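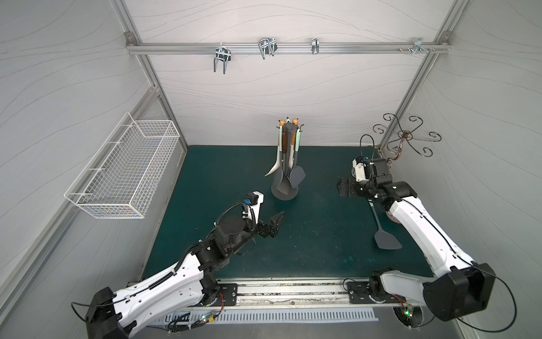 Can a robot put away the kitchen utensils yet? Under good conditions it sometimes can, but I wouldn't plan a kitchen around it.

I get asked some form of this question more than any other, usually by relatives, and usually while they are unloading a dishwasher. So I'm writing the long answer down once.

Hanging a spatula on a hook is a fair test of where things stand. You do it without looking. You pick the thing up wherever your hand lands, turn it in your fingers on the way over, feel for the hook with the hole in the handle, and let go when the weight comes off. A two-finger gripper has to do all of that with a lot less. It can't roll a handle around in its fingers the way you can. If it grabs the handle at a bad angle, it has to set the thing down and try again, or pass it to the other arm.

A flat gray spatula lying on a dark mat is harder than it sounds too. The handle is thin and sits low, so the fingers have to come down close to the surface without jamming into it. People think the lifting is the hard part. Lifting is fine. Lining up a small hole with a small hook is where the time goes.

Cameras on the wrists help. They get close to the work, and they move with the hand. They also lose sight of things when the tool itself gets in the way, so a second view from outside is worth having.

I keep a log of the utensil runs I've watched, going back to November. It has 452 tries in it. The best stretch was 38 in a row without a drop, all with the same ladle starting from the same spot. Then the ladle was moved a hand's width and turned over, and the streak ended right there. That tells you more than the streak does.

Speed is the other thing. A good run takes 18 seconds for one utensil. I can do it in 2, and I can talk on the phone while I do it. For a house that may not matter. If the machine works while you sleep, who cares how slow it is? On a shop floor it matters a lot. I visited Grastulell's packing line in Storkton last year, and every station there is timed. The jobs they have handed over to machines are the ones where the part shows up in the same place every time. Sorting mixed hand tools back onto a pegboard is still done by people, and they had no plans to change that.

What has changed is how the robots learn. A few years ago someone had to write out each motion. Now a person can guide the arms through the job many times, and the software works out a way to copy it. That handles small changes in position much better than the old way did. It doesn't do as well with a tool it has never met, or a hook of a different shape — a wide double one in place of a narrow single one, say.

My guess is that loading and unloading from a fixed rack will be good enough to sell before general tidying is. Drawers will come later. I'd put wire baskets somewhere in between, because dropping something into an open top forgives a lot of error.

If you're thinking of buying something for the house now, I'd wait. Get the robot vacuum if you want one and keep hanging up your own spatulas.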